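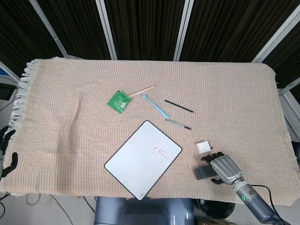
Fig. 1. Brutus at the bench, right hand over the dark box. The ring on the wrist is lit green.

Unit 8: Looking after the hands
Notes by Sowmya Menon, revised 20/03/2021

Today is my favorite part of the course - we get to work on the hands! Everything Brutus does at the table depends on ten minutes of care before the session, and you'll each get a turn.

Start with the cable at the right wrist. It should arch freely out to the side and drop down along the forearm. Move the wrist slowly through its full range and watch the arch. If it pulls tight anywhere, stop and call Khôi Lý or me.

Next, the fingers. Curl and open them one at a time, thumb last. Listen as well as look (a dry joint has a lovely little squeak, and once you've heard it you'll never miss it). Brush out the ridges on the back plate. Lint from the tablecloth loves to settle there.

Then the grip check, easiest things first: box, white block, packet. Leave the pen, pencil and toothbrush for the end. Thin items are hard, and a hand that handles them well is in great shape.

Grip log: write down the cycle count. Brutus read 1608 at the last service, and the next one is due at 2617. The Wirneck manual has the joint drawings.

For next time: read the chapter on tendon tension and bring one question about it.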